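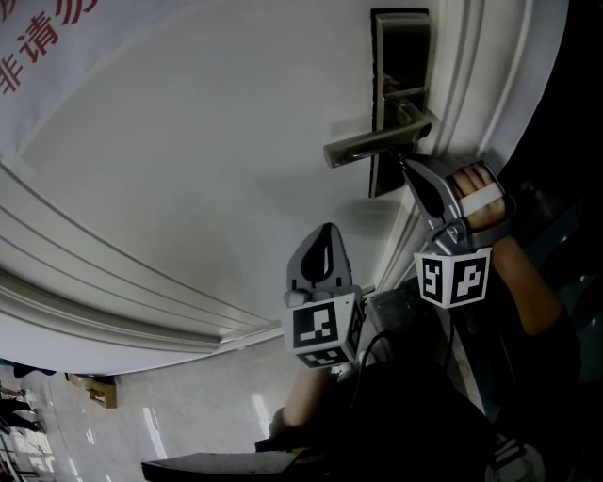
About Jateo Doors

Jateo supplies, hangs and repairs interior doors for houses, units and small offices. We started in 2009 as a one-van repair business and now have a workshop, a showroom and a team of 11. Most of our customers are homeowners replacing doors one room at a time. The rest are builders and property managers.

What we do

We stock moulded and flush doors in white primer or a finished white, and we paint to order in other colours. Handles, lock plates, latches, hinges and door stops are kept in the same building, so you can try a lever on a door before you buy it. There are 165 handle and plate combinations on the display wall. If you have an older lock and want to keep it, bring it in or send us the measurements and we will tell you whether a new door can be cut to suit.

We also make frames and architraves. Stepped profiles are the most popular, and we can match most existing mouldings from an offcut about the length of your hand.

Our two ranges

Grallmont is the moulded range, with raised panels and curved detail. It suits period homes and anyone who finds a flat door too plain. Davirora is the flush range. Both come in standard heights, and either can be trimmed on site.

Repairs

Roughly half our work is still repairs. Sagging levers, latches that miss the strike plate, doors that bind in August and are fine again by Christmas. Last financial year we attended 1,011 repair jobs, and 452 of those needed no new parts beyond screws. We charge a call-out fee and then by the quarter hour. If a handle can be tightened or re-sprung we will do that before quoting for a new one.

Who we are

Tshepo Mabuza founded the business and still runs the workshop. He trained as a joiner and does most of the frame matching himself. Lavanya Kaimal manages the showroom, orders and bookings, and will probably be the person who answers when you ring. Our installers are employees, not subcontractors, and they carry their own dust sheets and take the old door away unless you want to keep it.

Where to find us

We moved to the Mtshali Trade Centre on Jul 8, 2023, after outgrowing the old shed. The showroom is at the front and the workshop entrance is down the side lane. Customer parking is in the first row, and there is room for a trailer near the roller door.

The showroom is open weekdays from 7.30 to 4. Please book ahead for a measure and quote.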